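10 Sep 2019. Gripper comparison, bin picking cell, Vondham laboratory.
Entry by Vlastimil Štěpánek.

The Poka and Vik grippers are to be compared on the same arm, with the controller settings left unchanged between them. Closing force is limited in both cases to 15 N. Approach speed near the bin floor is set at 200 mm/s for the first series and will be reduced if contact with the walls is recorded.

The item set includes rectangular bars and a screwdriver. Bars lying side by side are of particular interest, as the fingers must enter a narrow gap without displacing the neighbour.

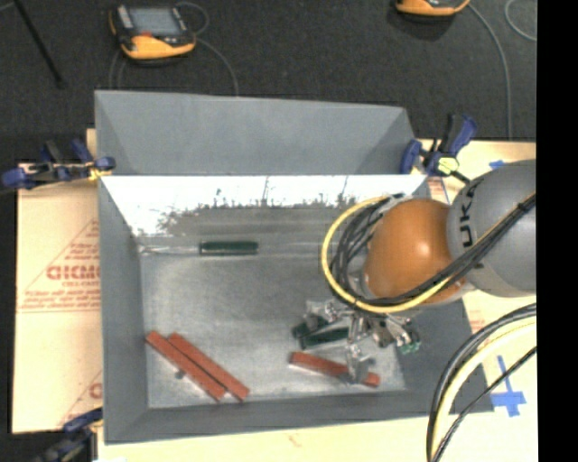
Items close to a wall are to be attempted from the open side first. A grasp is accepted when the item is held for 7 s above the bin; anything shorter is entered as a drop.

Cable routing at the wrist should be checked before each series. The Brandero camera calibration file remains at version 2. Results to be entered in the shared table before the November review.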